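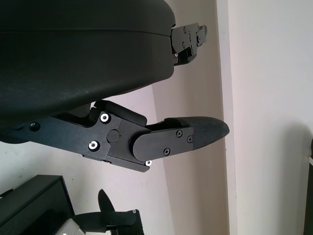

# Zenutero End-of-Arm Inspection Kit, second edition

I bought this kit for our workshop in March and I have used it since then on two arms with two-finger grippers. My work is maintenance and also the safety papers, so I look at such a product from both sides. The price was 65 dollars with shipping. I paid it from our normal budget and I have no relation with the seller.

What comes in the box:

- a spiral-bound rule book with plastic pages
- a small torque driver with four bits
- a paint marker for screws, white
- a feeler gauge
- a pad of inspection sheets
- two lockout tags with strings

## The rule book

The rule book is the main reason to buy the kit. It has 31 rules and each one has its own page. On the left there is the rule in one or two sentences, and on the right there is what to do if the check fails. I like this layout very much. With the book that we used before, from Plilham, I had to turn to the back of the book for every failure, and my colleagues simply did not turn.

Rules 1 to 6 are about the person and not the machine. Power off, tag on, wait until the joints are held by the brakes, tell the others in the room. Rule 4 says that the hand may not go between the fingers "for any reason, including a short one," before the tag is on. Ulla Hovland, who trained me when I started, used to say the same thing in stronger words.

Rules 7 to 22 are for the fingers: screws, pivots, covers, pads. The rest is for cables, the mounting flange and the paperwork.

Some rules I did not know before. Rule 12 asks you to check the screws in the direction of the load, beginning at the flange and going out to the fingertip. I always started at the tip, as the tip is what wears. After some weeks with the new order I agree with the book. If something is loose near the flange, you have to open it, and then the outer checks must be done again.

Rule 17 is about fingertip pads. It says to change both pads of a gripper at the same time, also when only one is worn. I find this expensive. Keyvan Rahimi wrote to the company about it and received a polite reply: a new pad against an old pad can change the closing position, and then the force settings are no longer the ones in your risk assessment. This is a good explanation and it should be printed in the book. It is not printed.

## The interval

The book wants a full inspection after every 100 hours of motion. Motion, not power-on time. Our controller counts only power-on time, and so for the first weeks we were inspecting much too often. Now Augustina Atinga has made a small log that adds the program run times, and this is close enough for us. At the moment the older arm stands at 337 hours since we began to count, with three full inspections done.

If you have two arms that share one working area, please read rule 26 twice. Both must be stopped and tagged, even if you inspect only one. I have seen in other places that the second arm stays powered and "parked." The book does not accept parked, and I also do not accept it.

## The tools

The torque driver is good. It clicks clearly and the handle is thin enough to reach the screws behind a knuckle. The bits are less good. The smallest Phillips bit became round in our second month, and I replaced it with one from Bonsu that costs very little.

The paint marker is for a thin line across the screw head and the plate, so that any turning can be seen. On black parts a white line is easy to see. On silver parts it is not so easy, and a second color in the box would be welcome. Clean the surface first or the paint comes off in flakes. The book mentions cleaning only in rule 20, when the marking was already done in rule 14. If I could change one thing in the order, it would be this.

The feeler gauge I have used one time.

## The sheets

The inspection sheets have a column for "found" and another for "left," and I think this is the best practice in the whole kit. You write the condition before you touch the screw, and again after. When Beverley Nuttall came from the Briltenville office in October to look at our records, she read the "found" column first and almost nothing else. A screw that is found loose two times in the same place says more than a page of check marks.

The pad is too thin, and the refill pads are sold only in packs of five. You are allowed to copy the sheets for your own site (it is written inside the cover, in small letters), so we copy them.

## What is missing

There is nothing about collision. If the gripper has hit a fixture or a table, the interval is not important anymore and you must inspect before the next run. We wrote our own rule for it on the empty page at the end, and Cheng-en Tseng made a version in Chinese for the evening shift. There is also very little on pinch points at the linkage. The book speaks always about the fingertips, but a finger with several joints can also catch a glove higher up.

## For whom

I recommend the kit for a small shop or a school lab with one or two arms. It does not replace the manual of your gripper, and where the torque values are different, follow the manual. Bigger sites have probably their own system already, and they can take from this one the "found" and "left" columns.

I give it four stars out of five. The missing star is for the collision rule and the soft bit.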